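Sterkell 石材结晶养护套装评测：大理石台面与地面，四个月使用记录

发布日期：2026年7月9日

先交代测试条件。我手里的大理石面一共三处：厨房岛台，意大利产白色石材，亚光面；玄关地面，国产灰色石材，抛光面；还有一件外购的圆形大理石挂钟底盘，直径29厘米，蜡面出厂。三处的石材密度、表面处理和使用强度都不一样，所以下面的结论分开写，不做合并评分。

套装由 Tedine 代理进口，到手价1,010元。盒内包括中性清洁剂一瓶、渗透型防护剂一瓶、结晶粉一罐、白色百洁垫两片、红色抛光垫一片、超细纤维布三条，以及一本多语言说明书。中文部分是译文，稀释比例一节有错，后面会提到。

外观与包装

瓶体为高密度聚乙烯，瓶盖带儿童安全锁，锁扣偏紧。防护剂瓶口有内塞，倾倒时流量可控。结晶粉罐的密封圈较薄，开封后建议另外套一层密封袋。我没有套，第三个月罐口边缘有轻微结块，过筛后仍可使用。

标签印有批号和开封后有效期，没有标注有效成分的浓度区间。给 Tedine 发邮件询问，回复的是技术支持 Marit Halvorsen，答复内容为防护剂属于氟硅类水性体系，具体浓度不公开。对普通用户够用，对做石材翻新的同行来说偏少。

清洁剂

中性，按说明书英文部分的比例稀释后，用试纸测得读数在7附近。中文部分把“1比40”写成了“1比4”，照这个比例配，擦完会留下一层发黏的残膜，需要清水过两遍才能去掉。请以英文为准。

去油能力中等。岛台上的食用油渍，静置五分钟后一次擦净；放了一夜的酱油渍擦过之后仍有淡黄色印子，需要敷料处理，套装里没有敷料。玄关地面的鞋印和浮灰没有难度。清洁剂无香精，气味很淡。

防护剂

这是套装里最值得买的一项。施工方式为薄涂、等待十五分钟、擦去余液、间隔四小时后再涂一遍。说明书给出的覆盖面积偏乐观，亚光面吸收量明显更大，岛台实际用量比标称多出三成左右。抛光面基本符合标称。

滴水测试：第二遍施工后养护24小时，水珠在抛光面上保持半球形，30分钟后擦去，无水印。亚光面同样时间内有极浅的暗印，两小时后消退。食用油的表现接近。柠檬汁是另一回事，防护剂只防渗透，不防酸蚀，滴了十分钟，抛光面留下一圈失光，这一点所有渗透型产品都一样，说明书里写得也清楚。

颜色变化方面，白色岛台施工后肉眼看不出加深，灰色地面略微加深，侧光下可以分辨。对颜色敏感的石材，务必先在不显眼处试一小块。 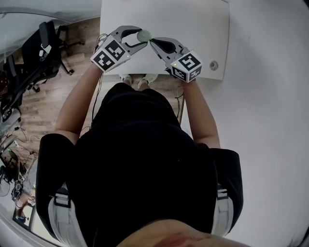
结晶粉与抛光垫

结晶粉只适用于抛光面，亚光面不要用。配套的红色垫为17英寸，需要单盘机，家用手持机装不上，这一条在商品页上没有写明，属于应当改进的地方。我借用了 Akanda 石材加工店的单盘机，转速为每分钟175转，店主 Rafsan Akanda 建议每平方米研磨三到四分钟，出光后立即停机，避免局部过热。

玄关地面原始光泽度读数为62，处理后为81，测点取入门处、中段和靠墙处，各测三次取平均值。靠墙处提升最小，原因是机器盘面贴不到踢脚线边缘，最后几厘米只能手工补，效果明显差一档。四个月之后复测，中段为74，入门处为68。按每天四人进出的强度，这个衰减速度正常。

施工时的粉浆会溅到踢脚线和门框，要提前贴遮蔽胶带。粉浆呈弱酸性，干在不锈钢收边条上会留白点，应当趁湿擦掉。

小件摆设能不能用

挂钟底盘的问题单独说。市面上的大理石钟、香炉座、托盘之类工艺品，出厂时多数打了一层蜡。蜡层不除，防护剂渗不进去，浮在表面会形成斑块。我用中性清洁剂擦了两遍，蜡没有去掉，改用 Colesia 的除蜡剂之后才恢复吸水。除蜡后光泽下降，需要重新抛光，而结晶粉配的大盘垫对29厘米的圆盘没有意义。

结论是小件不要为此买整套，单买一瓶防护剂即可。Tedine 的单瓶零售价为300元，处理十几件摆设足够。带雕刻或描金的部分不要涂，描金层的附着力各家差别很大，擦余液的时候容易带掉。

与同类产品的差别

同价位的油性防护剂渗透更深，加深也更明显，溶剂气味要两三天才散，室内台面我倾向于水性。批发渠道的大桶装单价低不少，但开封后有效期相同，家庭用户用不完。给门店或者样品间做养护，可以直接问代理要桶装，起订量为4桶。

优点

防护剂对抛光面的防水防油表现稳定，颜色影响小。
清洁剂确为中性，无残香，按正确比例稀释后不留膜。
纤维布洗了二十次左右不掉毛。

缺点

中文说明书稀释比例有误。
抛光垫尺寸不适合家用机，商品页未说明。
没有敷料，陈旧渍处理不了。
结晶粉罐密封一般。

购买建议

有抛光大理石地面，并且能借到或租到单盘机的，可以买整套。只有台面的，买清洁剂和防护剂两个单瓶，合计比套装便宜。亚光面用户注意多备三成防护剂，中途断料再补涂，接缝处会有轻微色差。

补充一点售后情况。第一套到货时防护剂瓶盖渗漏，外箱有湿痕，拍照提交后第三天补发，未要求退回原件。补发的一瓶批号不同，颜色略清，滴水测试结果一致。说明书的错误也已反馈，代理方表示下一批更正，目前在售的仍是旧版。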